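La tartine

Essai 688. Hye-jin Son a noté le chiffre au stylo sur sa main, plus de papier. Le café, froid. Le chauffage de chez Matsuda, coupé à vingt heures comme tous les soirs.

« On relance ? »

Pas de réponse. Aton ne répondait jamais, Aton c'était le programme, il faisait ou il faisait pas. Plutôt pas. Depuis février on lui demandait une seule chose : prendre le pain, le poser sur l'assiette. Un enfant de 3 ans sait faire. Un enfant de 3 ans le fait tomber aussi, remarquez, mais il le ramasse et il le mange.

Elle a relancé. Sur l'écran, la cuisine verte. Toujours impeccable, cette cuisine, jamais une miette. La sienne, n'en parlons pas. Vaisselle de mardi ou d'avant. Sa mère au téléphone : alors, il la fait quand, ta vaisselle, ton robot ?

Bientôt maman.

Elle a mis sur pause au moment où la pince arrivait vers le bord du plan de travail.

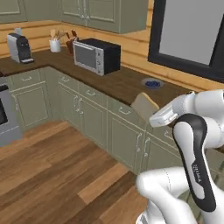
Atelier d'écriture Grostura, groupe du soir

La tranche penchait un peu. Tout au bord, côté vide. Cent fois elle avait vu ça, cent fois elle avait retenu son souffle comme une idiote devant un pain qui n'existe pas.

Et l'assiette grise, là-bas au fond, près du mur. Loin. Qui met une assiette aussi loin ? Elle. C'était elle, un soir de fatigue, et après personne n'avait osé bouger quoi que ce soit.

Message de Plovo, les clients : « Toujours ok pour la démo ? On pensait aussi au linge. » Le linge ! Elle a ri toute seule. Les chaussettes, les draps housse, les boutons... Elle a tapé « oui bien sur », effacé, tapé « on en parle », envoyé.

Doigt sur la touche. 23 réussites, le reste par terre. Sa grand-mère beurrait les tartines debout, sans regarder, en criant après le chien.

Elle a enlevé la pause. Puis elle s'est levée, manteau, clés, elle a laissé tourner et elle est rentrée faire sa vaiselle.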